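Open day walk-round checklist, robot demo hall, with my comments
Filled in 15th March. Copy to Fergus MacKinnon, and one pinned up by the kettle.

Hi all – same form as last time, and I've typed my comments in under each item so you don't have to squint at my handwriting. OK means OK, FIX means before the doors open, WATCH means somebody keep an eye on it please!

1. Doors and walkways
OK. Both fire doors open all the way and the coat rack has finally moved to the other side of the lobby (thank you Fergus, my shins are grateful). The yellow tape by the Nomano arm is peeling at the corner where everyone turns. I pressed it back down, but it wants a fresh strip.

2. Barrier around the live arm
FIX. The gate latch clicks shut if you push it firmly, and kids do not push things firmly. I tried it 10 times with one finger and it bounced open on 2 of them. Archie Buchanan has a spare latch in the Siqueira cupboard, so that's his job for tonight.

3. Emergency stops
OK. Pressed both, arm stopped both times, reset with the key. The key then went into my pocket and came home with me last September, so this year it's on a ridiculously long orange lanyard. Please leave it on the hook!

4. Simulator station, screen and chair
OK with a note. Fergus has loaded the Zalby practice room on the big screen, and I really like how bare he's kept it. Plain gray walls, the black gripper down at the front, and a white ball on its black stand straight ahead, so even a first-timer knows where to look. The red and white piece hanging at the upper right does catch your eye too, and I'd bet on it being the first thing people ask about, so whoever's hosting should have an answer ready.
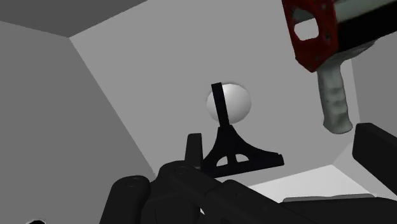
5. Simulator station, cables and controls
FIX, but a small one. The controller cable runs right across where the line will form. Cable cover is under the stairs, the wide one please, the narrow one pops up at the ends. The chair wobbles a bit and I've tightened it, and I've wiped the controller down. There's a tub of wipes on the shelf for between visitors – one wipe each, we ran out before lunch last year.

6. Link between simulator and real arm
OK. This is the one I fuss about. Nothing a visitor does at the screen should ever reach the real arm, so I unplugged the network lead at the wall and taped a note over the socket. I then wiggled the controller like mad while Archie watched the arm through the gate, and it didn't budge. If you want to show the two running together, come and find one of us first.

7. Vakisar conveyor demo
WATCH. Guards are on, the screws are tight, and it runs nice and quiet. Long scarves and lanyards need tucking in before anyone leans over the rail. The sign saying so is up, but it's at my eye level and I'm tall, so please just say it out loud as well.

8. First aid and extinguishers
OK. Kit restocked (more of the blue bandages, those always go). Extinguisher tags are in date. The one behind the welcome desk had a stack of leaflets in front of it, which I've moved to the windowsill.

9. Visitor numbers
The sign-up sheet is at 583 for the whole day, which made me gulp! The hall copes fine as long as the groups keep moving, so hosts, please stick to your slot and send folks on to the snack table when you're done.

Still open: gate latch (Archie), floor tape (me), cable cover (Fergus). I'll walk it again first thing with a coffee in hand and initial those three once they're sorted.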